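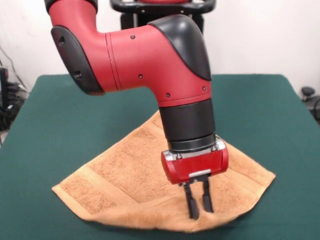 Ticket: gripper loses the towel partway through a fold
Opened by: Romana Doležal
Date: July 29, 2021
Status: open, mostly fixed

What's going on

Hi all! I'm trying to get the arm in our shared workshop to fold a towel and I'm stuck on the grab. The fingers come down, press into the terry and bunch up a nice little fold - so far so good. Then I ask for the lift and the fold slides right out. Out of 30 tries I got 11 that held all the way over to the other side.

Setup

Table wrapped in green felt, tan towel, two-finger gripper pointing straight down. The motion script is Darko, running on the old Stosmont laptop by the door (yes, the one with the sticky space bar). Close delay was set to 8 milliseconds, which I copied from the block stacking job and never thought about again. Oops.

Tried so far

1. Swapped towels. A thin kitchen one was worse, so I went back to the terry.

2. Lowered the approach height a hair. More cloth between the fingers, but now the whole towel wants to scoot along with the gripper. The felt grips it a little, just not enough.

3. Moved the grab point off the woven border and onto the loops. Big help! The border is flat and smooth and the fingers skate right over it.

4. Restarted Darko. No change, but I felt better.

5. Raised the close delay to 2000 milliseconds before the lift. Painfully slow to watch, but the next 8 tries all held.

Where I am now

So I think the lift was starting before the fingers had finished closing. What I can't find is where Darko reads the "closed" signal, or if it reads it at all. The Mavarum notes talk about a grip check and then the page just stops. Does anybody have the full version? I'd love to wait on a real signal and get rid of that giant pause.

Also, whoever has the Zeltard rubber pads, could I borrow a pair for an evening? I want to try them on the fingertips before I mess with the approach height again.

Leaving this open until I've run another 30 with a shorter delay - Romana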